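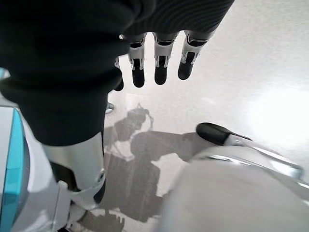

La fuerza de agarre es una de las cosas más agradecidas que se pueden entrenar en casa, y en el programa Leltance le dedicamos ocho semanas enteras. Todas las sesiones arrancan igual: de pie, hombros bajos, el brazo suelto y los dedos apuntando al suelo. Desde ahí se abre y se cierra la mano, despacio, sin subir el hombro. Si es tu primera vez, lee las preguntas antes de empezar, ¡que resuelven casi todo!

¿Para quién es el programa?
Para cualquier adulto que quiera abrir frascos, cargar bolsas o colgarse de una barra con más soltura. En la última edición participaron 181 personas, desde estudiantes hasta jubilados, y nos encantó ver grupos tan mezclados. Si te han operado de la mano o la muñeca, tienes artritis en brote o la tensión sin controlar, consulta primero con tu médico o fisioterapeuta.

¿Qué material necesito?
Muy poco. Una toalla pequeña, una pelota blanda y una botella de 500 ml llena de agua. Más adelante se añade una mochila, que puedes ir cargando con libros. Las pinzas de resistencia son opcionales (a mí me gustan mucho, pero con la toalla se trabaja estupendamente).

¿Cuántos días a la semana hay que entrenar?
Tres, con al menos un día de descanso entre sesiones. Los músculos del antebrazo se recuperan bien, los tendones van más lentos. Cada sesión dura lo que tarda en hacerse el café y desayunar con calma.

Noto los antebrazos cargados al día siguiente, ¿es normal?
Sí, sobre todo en las dos primeras semanas. Una molestia repartida por el músculo suele irse sola. Un dolor punzante en el codo, la muñeca o la base del pulgar es otra historia: para, y si sigue, pide cita. Lo mismo si aparece hormigueo.

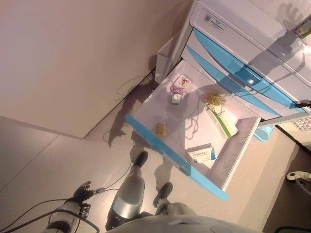

¿Cómo se mide el progreso?
Con un dinamómetro al principio y al final, siempre con la misma mano, sentado y con el codo doblado en ángulo recto. Melquiades Cuautle se encarga de las mediciones y sube los resultados a Statport, donde cada uno ve solo los suyos. Si lo sigues a distancia, apunta cuánto tiempo sostienes la mochila.

¿Tengo que cambiar lo que como?
No pedimos ninguna dieta. Come como siempre y procura que haya proteína en cada comida: huevos, legumbres, pescado, yogur.

¿Puedo combinarlo con natación o escalada?
Con natación, de maravilla. Con escalada, deja un día por medio, porque los dedos ya llevan bastante trabajo.

¿Cuándo empieza el próximo grupo?
En febrero. Las inscripciones se hacen desde tu cuenta de Statport, en la pestaña de grupos.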